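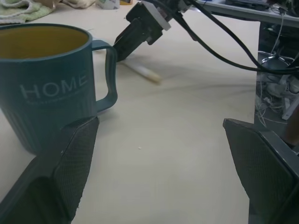
Getting tea and coffee stains out of a mug

Filed under: Kitchen, Cleaning
Posted in May by Loubna Benkirane

A mug that gets used every day picks up a brown film inside, and ordinary dish soap won't shift it. The method below works on glazed stoneware and porcelain. It takes a few minutes of work and a soak.

Before you start, check what you have. A coloured mug with a tan or cream inside can look stained when it's only the glaze. Wipe a damp cloth with a bit of baking soda on one small spot near the rim. If the spot comes up lighter than the area beside it, you have a stain. If nothing changes, wash the mug as usual and leave it alone.

What you need

Baking soda, 1 tablespoon
White vinegar, a splash
A soft cloth and a non-scratch sponge
An old toothbrush
A dry tea towel
Kettle

Step 1. Rinse

Rinse the mug in warm water and tip it out. Leave the inside damp so the baking soda sticks.

Step 2. Make a paste

Put the baking soda in the bottom and add water a few drops at a time until it's as thick as toothpaste. Too thin and it runs off the sides.

Step 3. Rub the inside

Use the cloth and work in circles from the bottom up. Most of the film sits in a ring at the usual fill line, so spend the most time there. Don't use steel wool or a scouring powder. They dull the glaze, and a dull glaze stains faster the next time.

Step 4. Soak if needed

If there's still colour in the ring, leave the paste in, fill the mug with hot water from the kettle and let it stand for an hour. For a stubborn one, leave it overnight. Rub again with the sponge in the morning.

Step 5. Do the outside

Plain dish soap is enough here. Go gently over any printed lettering – some of it sits on top of the glaze and will wear, especially the small print. On mugs with ribs or grooves, run the toothbrush along the grooves with the direction of the lines. Do the inside of the handle while you have the brush out, particularly the two spots where it joins the body.

Step 6. Rinse and dry

Add the splash of vinegar, swirl, and rinse twice. Dry with the tea towel and leave the mug upright until the inside is fully dry.

Notes

Don't use this on bare metal or on a mug with a metallic rim. For those, stick with soap and a soft cloth.

If the lines you see are thin and grey, they are probably marks from a spoon. Baking soda will lighten them but may take two or three rounds.

Fine brown cracks under the glaze won't come out. I keep pens in mine.

Amrit Fraser wrote in to ask about denture tablets. One tablet in hot water for 8 hours does the same job as Step 4, and you can skip the paste. Rinse well afterward.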